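The Galanis Fitted Sheet by Trolero

Washed cotton percale, sold singly or as part of a set
Colors: Cream, Oat, Pale Blue, Charcoal
Sizes: Twin, Full, Queen, King, Split King

We have been making the Galanis for long enough now that a good many of our customers are on their second or third one, and we still get letters (real ones, with stamps!) from people who bought theirs for a guest room and ended up moving it to their own bed after a week. It's the sheet we started with, and if you've never ordered from us before, it's the one we'd point you to first.

The cloth is a plain percale, which just means the threads go over one, under one, all the way across. You get a crisp, cool feel and a matte finish, with none of the slippery shine that comes with sateen. We wash it once before sewing so that most of the shrinking is done before it ever gets to your house, and so that it comes out of the bag already a bit soft. It gets softer from there. Our own test bed in the workroom has had the same Galanis on it since the first batch, and the person who makes it up every morning has flatly refused to trade it in.

How it fits

The pockets are cut deep, for mattresses up to 16 inches, and the elastic runs the whole way around the hem. We used to put elastic at the corners only. Then came a long run of notes from folks whose sheets were popping off the top left corner at three in the morning, and we changed the pattern. The full elastic adds a little to the price and we think it's worth every bit of it.

If your mattress is thinner than 10 inches, you'll have some extra cloth to tuck underneath, and the top may sit a little looser than you'd like. Our Rellow sheet has a shallower pocket and is a better match for thin mattresses, daybeds and most sofa beds. The two are cut from the same cloth and dyed together, so you can mix them around the house and the colors will agree.

Please measure before you order, and measure with your topper or pad in place if you use one. Go from the bottom seam straight up to the highest part of the mattress. A pillow-top can add a couple of inches that the store label never mentioned.

About wrinkles

Percale wrinkles. We'd love to tell you otherwise, but cotton is cotton, and a sheet that never creases usually has a finish on it that we don't care to sleep on. What you can expect is a soft, rumpled look that relaxes once the sheet is on the bed and has been slept on. If you like yours flatter, take it out of the dryer while it's still slightly damp and put it straight on the mattress, smoothing from the middle toward the sides with your forearm. Ten minutes with the window open and it's ready for the rest of the bedding.

Ironing is fine if you enjoy it (some of us do, with the radio on). Use the cotton setting and a bit of steam.

Washing and drying

Wash warm or cool with a mild soap, and go easy on the amount. Too much detergent is the usual reason cotton starts to feel stiff. Skip the fabric softener; it coats the threads and you lose that nice dry percale feel. Cream and Oat can go in together. Charcoal should be washed alone the first two times.

Tumble dry on low or hang on a line. If you use a dryer, stop it halfway and give the sheet a good shake, or it will swallow every sock and pillowcase in the load and dry in a ball. Makers of fitted sheets have been apologizing for this for decades and we are no closer to a cure.

Expect up to 5 percent shrinkage over the first few washes. We've allowed for it in the cutting, so a new Galanis may seem a touch roomy on the first night.

What it's made of

100 percent long-staple cotton, yarn-dyed for Pale Blue and piece-dyed for the other colors. The thread count is 200, and yes, we know that sounds low next to the numbers on some packages. A good percale doesn't need to be crowded. The elastic is covered in cotton so it won't scratch, and each corner seam is sewn twice. A small woven tag inside the foot end says BOTTOM, so you can find the right way around in the dark.

Buying it as a set

The Titimau Set pairs the Galanis with a flat sheet and two pillowcases, all from one dye lot. The Twin set comes with one pillowcase. If you think you'll want a second fitted sheet later, we'd gently suggest adding it to the same order, as the Cream in particular can shift by a hair between batches. It's hardly something you'd notice on two separate beds, though you might see it side by side on a split king.

Ordering and stock

The Queen in Cream sells through fastest and is restocked each August and again in late winter. We have 479 of the current batch on the shelf in all sizes together, and Full in Oat is down to the last 62. When a size runs out, the button on this page changes to a waiting list, and we write to everyone on it before the new batch goes up for general sale.

Orders placed before noon go out the same day. Everything is packed in a cotton drawstring bag made from our cutting scraps, handy for shoes, onions or next year's tulip bulbs.

Returns

Sleep on it for a full month. Wash it as often as you like. If it isn't right for you, send it back and we'll refund what you paid. Returned sheets that are still in good shape are laundered and passed along to shelters near our workroom; last year that came to 1,893 pieces, counting pillowcases.

Customer favorite: Galanis in Cream
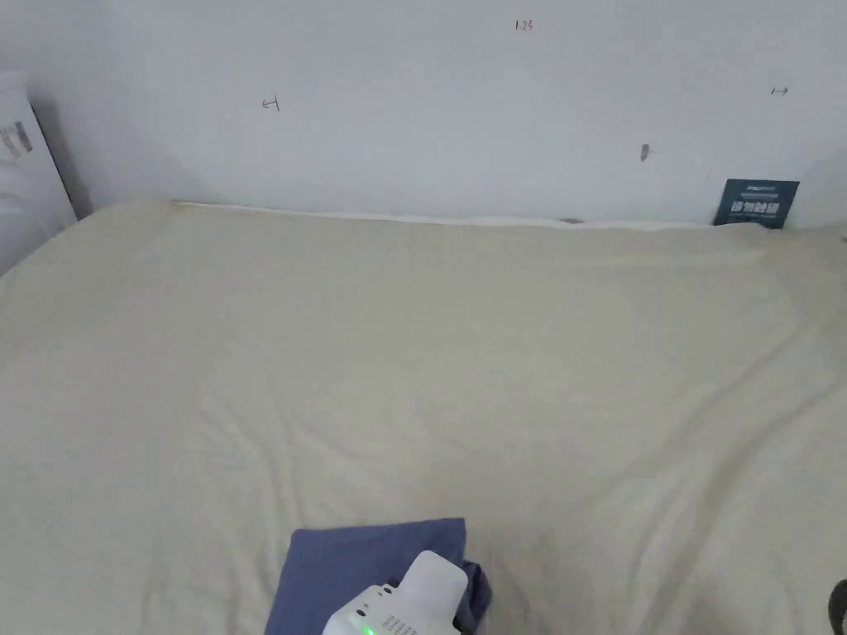
Goes well with

Rellow Fitted Sheet, for thin mattresses and sofa beds
Titimau Set, with flat sheet and pillowcases
Trolero Quilted Mattress Pad, full elastic, machine washable
Trolero Linen Soap, unscented, one-quart bottle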